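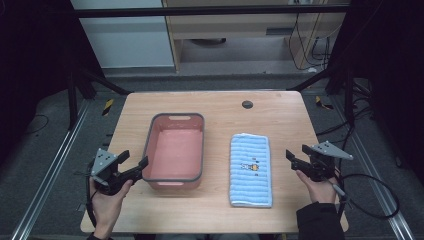
Towel and Basin Task: Working Meeting, Minutes

Held 3rd April, Haketlow building, upstairs room
Present: Sotiris Manolakis (chair), Védís Snorradóttir, Ozan Çınar, Thodoris Nikolaidis
Apologies: Savvas Tsakiris
Minutes: Thodoris Nikolaidis

1. Minutes of the last meeting
Accepted with one change. Item 4 should have said that the wrist cable was replaced on the left gripper, not the right. Thodoris to correct the shared copy.

2. Recording progress
Védís reported 77 usable demonstrations out of the 300 agreed with Sitmont. The remaining sessions are split between her and Ozan. She said the pace is fine when one person demonstrates and another resets the table, and slow when the same person does both, as the grippers have to be put down and picked up again each time.

Sotiris asked whether the 300 includes the March trial recordings. It does not. Those were made with the old start position and will be kept in a separate folder.

3. Start position
The start position stays as it is: basin on the left, empty, and folded towel on the right, long side running away from the demonstrator. Both grippers begin open, one on each side at the near edge of the table.

Ozan asked how much the basin may move between takes. Agreed that a hand's width in any direction is fine, and that small turns are wanted. The towel may also shift but must not touch the basin at the start. Védís to write this into the instruction sheet.

4. How the towel is picked up
There was a long discussion on this. Ozan has been lifting the towel with both grippers, one at each end. Védís has been pinching the near end with the right gripper and bringing the left one across to help. Both end with the towel in the basin, but Sotiris does not want the two methods mixed in one set.

Thodoris pointed out that the two-ended lift keeps the towel folded more often. Védís agreed but said it is harder on the wrists over a long session. Decided to use the two-ended lift for the rest of this set. Védís's takes are to be tagged and kept. Whether they count toward the total is left open until Savvas is back.

5. Speed and pauses
Sotiris has gone through a batch of recordings and found 9 where the demonstrator stops above the basin before letting go. He would like these redone. Demonstrators should move at an even speed, slower than they would by hand, and open the jaws once the towel is inside the rim. If a grip slips, carry on and try again in the same take. Do not stop the recording for it. Mark the take "retry" afterward.

Ozan asked if retries are wanted at all. Sotiris said yes, a few are useful.

6. Cables
Ozan said the gripper cables pull when he reaches for the far end of the towel. Thodoris will look at giving them more slack without letting them get onto the tabletop. Until then, check both cables before each take.

7. Session length
Agreed to limit a turn to 30 minutes, then swap. Védís asked that the swap be noted in the log by initials, which has been skipped lately.

8. Next task
Pirnell has asked for a version where the towel is taken out of the basin and folded. Sotiris would rather finish the current set first. Put off to the next meeting.

Actions
Thodoris: correct last minutes; cable slack.
Védís: update instruction sheet; tag own takes.
Ozan: redo the 9 takes under item 5.
Sotiris: send Savvas the question from item 4; reply to Pirnell.

Next meeting to be set once Savvas has confirmed his dates.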